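Gripper comparison, desktop disassembly cell: gallery

Ement workshop, page updated 19/07/2023

We spent the first part of July comparing two grippers, the Vunard and the Schmieder, on a single arm. The work was taking parts out of desktop computers and placing them in printed holders. Both grippers ran on the same controller and the same motion program, which we call Flekeck. Only the tool offsets and the closing force were changed between them.

The full log holds 3,706 grasp attempts. We have left out the runs used to set the tool offsets, and the runs stopped by hand. A grasp counts as good if the part leaves its seat, stays in the fingers during the move and ends up in the right holder. A part that arrives at the wrong angle but can still be pushed home is logged separately.

Setup. The tower lies on its side on the slatted aluminium table with the side panel off, so the arm can come in from above. The fixture board stands next to it. Each slot holder is printed to suit one size of card, and the board is located against the rails before every batch. Moving the board means teaching all the drop points again, a job we did twice and would prefer not to repeat.
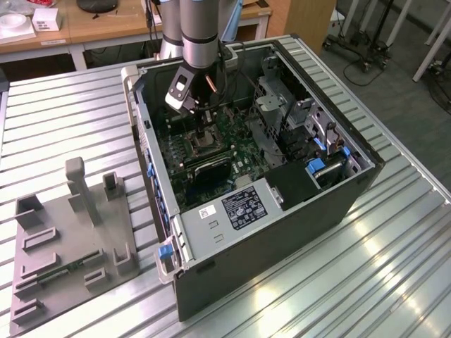

Clearance turned out to matter more than force. The Vunard has the longer fingers and can work close to the drive cage without the wrist coming near the metalwork. The Schmieder is shorter and stiffer, and needs a tilted approach on that side of the case. The tilt costs time and makes the straight pull at the end harder to hold -- the card tends to bind at one corner if the angle is out.

Cables. Both grippers were run with the cable bundle alongside the wrist. Wrist rotation was limited in software to keep the bundle from wrapping. With the limit in place there were 12 stops for cable tension, all of them on the Schmieder and all during the tilted approach. A shorter loop at the last joint would probably help, but we did not want to change the routing halfway through a comparison.

Finger pads. We began with smooth pads on both tools and changed to ribbed ones after the first batch. The ribbed pads hold thin boards better along the edge. They also mark soft plastic, so latches and release tabs are now pushed with closed fingers and never gripped. Pads were changed every 2,000 cycles whether or not they looked worn.

Drops. Across both tools we logged 103 parts dropped between the case and the board. Most were thin cards held too near one end. Moving the grasp point towards the middle of the card cured the greater part of this on the Vunard. On the Schmieder the improvement was smaller, as the shorter fingers cannot always reach the middle.

Still to do: the same program with a wrist camera fitted, and a second fixture board with deeper slots. The Vunard stays on the arm for now. The Schmieder will be tried again on power supplies, where its stiffness should count for more and the reach for less.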